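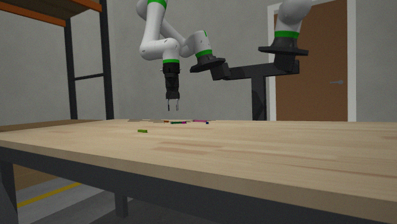
Butcher block is wood glued up from lots of narrow strips to make one thick slab. I've been oiling, sanding and generally fussing over the stuff for years, so forgive me if I go on a bit!

You'll meet two main sorts. Edge grain has the long sides of the strips facing up, so you see stripes running the length of the top. End grain shows the cut ends instead, like a chequerboard, and it's kinder to knives (and much harder on your wallet). Maple, beech and oak are the usual woods, though I have a soft spot for ash.

Wood swells and shrinks across the grain as the air changes, so a wide top needs fixings with a little give in them. Mine came screwed down tight and split by spring.

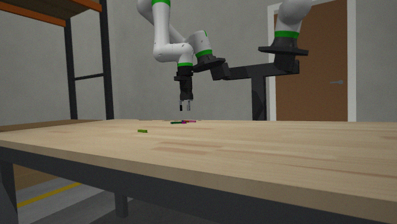
Wiltov, September

Mehrangiz Parsa, who taught me to glue up, starts sanding at 40 grit if a top is really rough, then works up through the finer papers. I'm lazier and start at 80. After that it's food-safe mineral oil, 3 coats for a new top, each one left overnight and wiped off in the morning. Beeswax over the oil is lovely but optional.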